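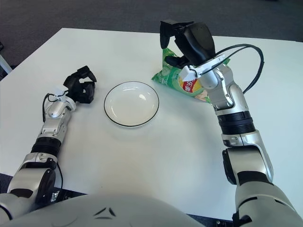

White table, dark carpet.

From: Radosław Pawlak
Subject: Re: [Tresik families] Where is Jan buried?

Dear list members,

thank you for the answers to my first letter. I quote one part and write my reply under it.

> The ship list gives Jan Tresik, age 29, going to his
> brother-in-law in Ekell. Are you sure that he is the same
> man as the John Tressick in the cemetery index?

I am not completely sure. The age agrees with the baptism, but the name of the wife does not. In the parish book she is Marianna, born Noh, and in the index she is Mary Drinik.
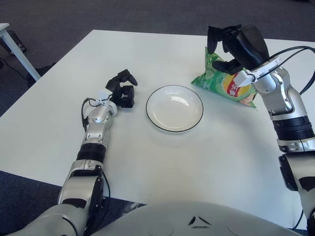

Maybe he married two times. I looked for a burial of Marianna in the old parish and found none, but two pages of that book are missing -- the ones for December, unfortunately.

> The church has typed copies of the burial register.
> I think the copying was finished in 2000.

This I did not know. I wrote to the parish office on Saturday and asked for the page with lot 600. The stone there is shared by three persons, and I can read only the surname.

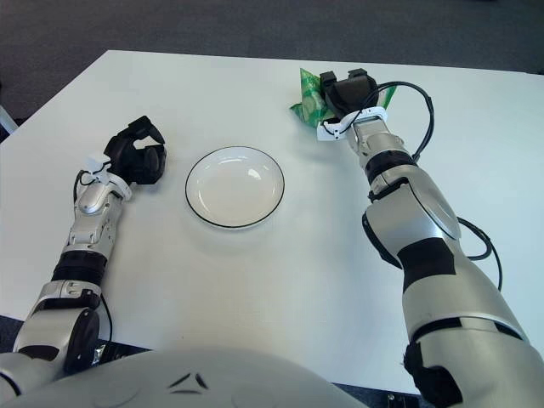
If somebody lives near Ekell, I would be thankful for the obituary of Mary Drinik from the local newspaper. She died around 20 years after Jan, so her children should be named in it. My grandmother always spoke of a cousin Helena in America, and I would like to know if she is a daughter from the first marriage.

I can read Polish and Latin records for anyone who needs help with them.

With kind regards,
Radosław Pawlak

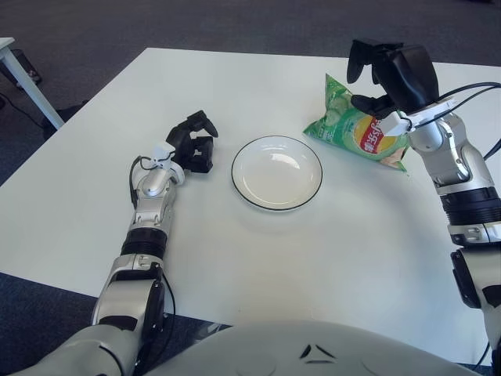
Plate and a green bag of potato chips.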